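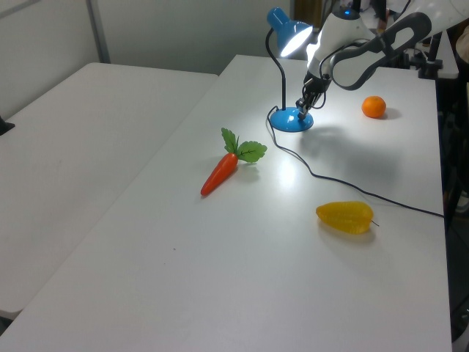
Sunday, July 23, 2023

Nevgate greengrocer window, light and distance tests on the white table. Warm, fan off on account of the noise, fan back on by lunch on account of me.

Question for the day: which of the fake vegetables will pass for food through shop glass, and at what distance do they stop passing. The window set is due in October and the whole job is $2,550, so we are not sculpting cabbages from scratch. We buy, we fix, we hide the bad ones at the back. Cecilia Frimpong has the client list and her own opinions on it, see her pages.

On the table: the carrot, the yellow pepper, the small orange. Lamp is the blue one with the bendy neck. I wanted the tall clamp lamp, but the tall clamp lamp is in Saltdale lighting somebody's model railroad and has been there since spring.

Lamp notes, as I always forget them. The neck holds if you bend it past where you want it and let it settle back. It does not hold if you put it exactly where you want it. The shade is a plain cone and throws a fairly tight pool, good for finding faults, far too mean for a shop window. Bare white tabletop bounces a lot of it back, and there is a hot patch to the right of the carrot that wipes out anything you set down in it. I spent longer than I'd like to write down chasing that patch around with a sheet of gray card. Card works. Next time start with card.

Also the cord. It comes off the left of the base and then wants to be everywhere on the right, so it ends up looping across the middle of the setup above the pepper. I've stopped arguing with it for tests. For anything the client sees, tape it down or turn the base.

CARROT

Best of the bunch from a distance and I resent it. The color is too strong, a proper cartoon orange going redder at the tip, and there's a faint gloss all over. From the door none of this matters. It says carrot very loudly and the eye takes its word for it.

Up close the trouble is the top. Whoever designed the greens had heard of leaves. They are broad with toothed edges and nice dark veins, very well done, and they belong on something else. Strawberry, maybe. Nettle if you're feeling unkind. Carrot tops are feathery, as anyone who has pulled one up will tell the client in a letter. Cecilia says the public doesn't know what a carrot top looks like, since the store cuts it off. I say the public that stops to look in a greengrocer's window is exactly the public that knows.

Options:
- swap the greens for the fern stuff in the Ofori box
- tuck the greens under the carrot next door and show the body only
- leave it and practice looking surprised

Tried the second by laying a folded cloth over the top. Works well. A row of carrots with their heads under paper looks like a choice somebody made. Going with that unless Nevgate asks for bunches.

Gloss: wiped a thin coat of the matte medium on a spare, left it on the shelf by the sink. Check tomorrow. If it goes cloudy like the radishes did, stop and call the supplier before ruining the rest.

PEPPER

I had hopes. The shape is all right, long and lobed, thin dark stem at the end, and lying on its side it has the slightly drunk look a real one has. The problem is that light goes into it. It's see-through enough to glow a bit, a sort of golden yellow, and under the lamp it looks like a bath product. Cecilia came by, looked at it for a while and said "cough drop," and now I can't see anything else.

A real pepper has a shine that sits on top and a body that stops the light. Ours lets you in and then has nothing to show you. Things to try, in order of how lazy they are:
- put it lower in the crate where the light doesn't reach
- something dark behind it
- a thin wash of solid yellow, worked into the grooves first

Did a scrap of the wash on the side that was facing down. Better! Still sweet looking, but more vegetable than it was. It needs a second coat and I ran out of patience before I ran out of paint. The stem should stay as it is. The stem is the one part of it I believe.

ORANGE

No complaints, which makes for a short section. Small, round, bright, more of a mandarin than an orange. Throws a good honest shadow to the right, and that helps it sit on the table in a way the pepper doesn't. Of course a sphere is a very easy thing to be. If the client wants a heap of something at the front of the window, let it be these, and let the heap be large enough to draw fire from everything else.

Price is the snag. Ereo will do them at the lower rate if we take 40. I'd say take them. Leftovers can go into the Christmas job, there is always a Christmas job and it always wants something round.

DISTANCE

Put the old sash window up on the trestles and looked through it from marks on the floor. Glass forgives a great deal, more than I had allowed for. At 8 feet, all fine. At two feet the carrot gives itself away at the leaves and the pepper gives itself away generally. The sidewalk outside Nevgate is narrow, so most people will be passing nearly five feet off and thinking about something else. Children will be at crate height with their noses on the glass. Nothing can be done about children.

Side light is kinder than top light for all of them. Straight down, every mold line shows. With the shade tipped off to the right things calm down. Told Cecilia to ask what fittings are in the window and whether they can be turned. If it's a strip tube along the top, we need to know before painting anything, as the matte coat will look like dust under it.

TO DO

Check spare carrot for clouding.
Second wash on pepper, then look at it in daylight from the yard door.
Order oranges (CF to sign off).
Gray card: cut a proper piece and write LAMP CARD on it so it doesn't get used for packing again.
Ask Saltdale for the clamp lamp back. Ask nicely, then ask.
Fern stuff: find out if there's any left in the Ofori box before promising it to anyone.

Added later. CF has read this and wants it noted that she said "cough drop" kindly, and that she has eaten peppers that looked worse. She also thinks the crates should be tipped more steeply, which would hide the carrot tops without the paper. Mock it up with the shallow crate and a couple of wood blocks. The blocks are under the bench, behind the turnips.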